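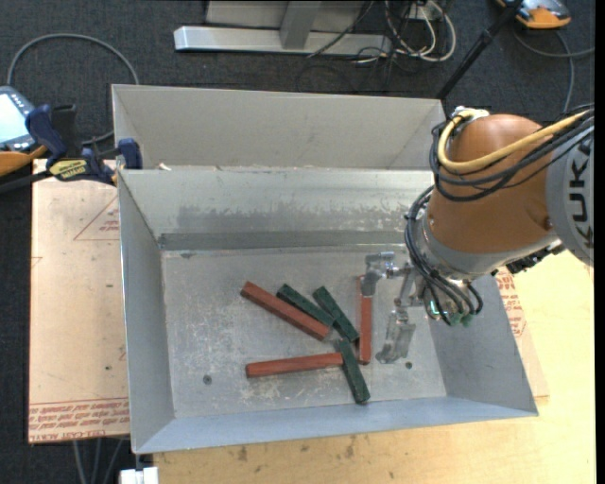 According to Chia-jung Lai, the arm is the wrong place to start a budget, and a lab that prices the arm first will run out of money before it has anything to pick up. We did not agree with this when the Nitia project was planned. After one full purchasing cycle we think it is mostly right, and this section sets out our costs in the order we would now plan them.

Figure 4. Bin-picking cell with two metal bins, red and green rectangular blocks, and a two-finger gripper on a KUKA arm.

5.1 Fixed and recurring costs

We divided spending into fixed items, bought once, and recurring items, which come back every year the cell is in use. The arm and its controller are fixed. They were already on the department's books from earlier work and were charged to Nitia at zero cost. This made the first budget look much healthier than it was. A group starting without an arm should not use our totals as a guide, though the recurring lines should carry over.

The recurring lines are fingers, hoses, cables, fittings, and work surfaces. The original plan had a single entry for all of them, labeled "consumables," and it was spent by November of the first year. Fingers took the largest share. We had two quotes for machined replacements, one from Wernis and one from Sulteck. Wernis was cheaper per pair but had a minimum order. Sulteck had no minimum and a longer lead time. We chose Sulteck, and on two occasions the cell stood idle while we waited for a delivery. With the minimum order we would have had spares on the shelf, and the total cost over the grant would have been lower.

5.2 Bins and work surface

The bins cost very little compared with the rest of the cell, and we gave them little thought. Metal bins were picked for stiffness. The scrape marks on the floor of the front bin in Figure 4 are cosmetic as far as grasping is concerned, but worn metal reflects light unevenly, and any group planning to use a depth camera should budget for replacing or repainting its bins.

The bins sit on a plain wooden tabletop, with acrylic sheet beside the front bin still in its protective paper. A bar clamp is fixed close to the corner of the bin. Clamps, sheet, and timber were bought from petty cash and never appeared in the equipment plan. When we went back through the receipts they came to 1,094 dollars, more than we had set aside for spare cables.

5.3 Staff time

The largest omission was labor. We planned 80 hours for setup, covering mounting, wiring, and calibration. Cable routing alone used a large part of that - hoses and cables at the wrist have to be routed again after each change of gripper, and we changed grippers more often than planned. Kandasamy, the scheduling tool we used to log lab hours, had no category for this work, so much of it was recorded as "other." We recommend adding the category before the first invoice is paid.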